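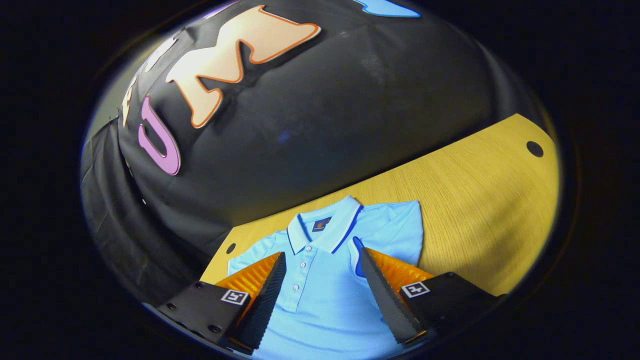
Sendoter Uniform Support
Ticket 47 — Polo shirts, folded size and collar
Status: Closed
Opened by: Sumeya Gudeta, Nateck front counter
Assigned to: Asnakech Ayele
Opened: December 18, 2020

Problem as reported
The light blue polos won't sit properly in the shelf slots. The stack leans to the left and the collars get crushed by the shirt on top. Staff pull one out and the rest come with it. We have the same trouble with the long-sleeved ones but not as bad. Can we get wider shelves?

Asnakech Ayele
Wider shelves aren't in the budget before July. Before we look at that, how are they being folded? Are the buttons done up, and which way is the shirt facing when you start?

Sumeya Gudeta
Depends who's on. Most of us start with it face up, fold the sleeves over the front, then fold in half. Buttons usually open. I do mine on the counter, some people do it against their chest.

Asnakech Ayele
OK. Sleeves over the front puts all the bulk under the placket, and with the buttons open the collar has nothing holding it up. Please try this on one stack and leave the other as is:

Lay the shirt face up on a flat table. Fold the collar down along its crease so the navy trim sits even on both sides.
Do up all four buttons and smooth the placket from the collar down.
Turn the shirt over, keeping hold of the shoulders.
Fold one side in to the middle of the back, then bring the sleeve back down along the fold. Same on the other side.
Fold the hem up in two goes — first to the middle, then to just under the collar.
Turn it face up and stack. Alternate the collars, one to the front of the slot and the next to the back.

Sumeya Gudeta
Tried it. Stack is straighter. Two of them came out wider than the slot, both large.

Asnakech Ayele
For the larges, bring the sides in a bit past the middle. They'll overlap at the back, that's fine. Keep them in their own slot if you have one free.

Sumeya Gudeta
Moved the larges to the bottom slot where the Assefa aprons were. Aprons are on hooks now. Collars are holding up. One shirt has a crease across the front that won't smooth out by hand.

Asnakech Ayele
Warm iron, inside out, and go around the buttons. Leave it on a hanger until it cools before you fold it. I've added the fold steps to the Bestenora binder under Shirts. Shelf request moved to its own ticket. Closing this one — reopen if the stack starts leaning again.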